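Ticket 447 - Left hand stops mid-grasp, finger joint fault
Site: Landdale
Unit: Stisberg two-arm station, left hand
Opened: Jul 5, 2026
Priority: Normal (please read to the end before changing this)
Status: Waiting on parts

Hello all, and thank you in advance for your patience, because this one wandered a bit before it got anywhere.

The short version is that the left hand quits partway through closing. The fingers start to curl, the index finger hesitates, and then the whole arm goes into a protective stop with a joint torque warning. Clear the warning, home the hand, and it will happily run again for a while. On our first morning with it we got 14 clean grasps before the first stop. After lunch we were lucky to get 5 in a row.

The part that worries me more is what happened on one of those stops. The hand was holding a small bracket at the time, and when the fault came up the grip relaxed and the bracket dropped. It landed on the table and did no harm, but the hand is supposed to hold position on a torque warning, and I'd like somebody at Pichon to tell us whether that setting lives in the hand or in the arm controller. We have looked in both menus and they seem to disagree with each other. Until we know, we are only running the left side with light parts, at reduced speed, and with everyone well back from the table.

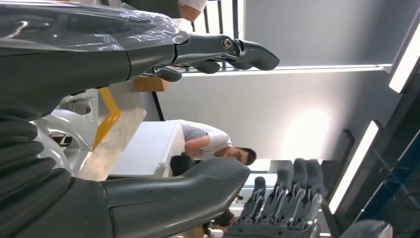 Things we have tried so far, in the order we tried them:

Restarted the hand controller on its own. No change.

Restarted the whole station, arms and all, and went and made coffee while it came up. No change, though the coffee was welcome.

Swapped the left and right hand cables at the controller end. The fault stayed with the left hand, so I am fairly comfortable ruling out the cable run and the port.

Moved the index finger by hand with the power off. It goes smoothly for most of its travel and then there is a tight spot a little past halfway. You can feel it more than hear it. The other fingers on that hand don't have it.

Loaded the February calibration file in place of the current one. This made it a little better for an hour or so and I got my hopes up, but it came back just as before.

Checked the log against the tight spot. The torque spike lines up with that same part of the travel on every stop I looked at, which makes me think this is mechanical and the software is only reporting what it feels.

Update, later the same day: I spoke with the Pichon support desk, who were very kind and stayed on the line a good while. They would like the finger module back for inspection and are sending 2 replacements through Prisside, one to fit and one to keep on the shelf. They asked us not to open the joint ourselves - I had the screwdriver in my hand, I'll admit - so please leave it alone, everyone.

They are still checking on the hold setting. I have asked for that answer in writing, and if it comes back that the grip can release on a fault by design, I will raise this to High and we will stop using the left hand altogether until it's sorted out.

Next step: fit the new module when it arrives, recalibrate, and repeat the same grasp test with the same bracket. I'll post the results on this ticket.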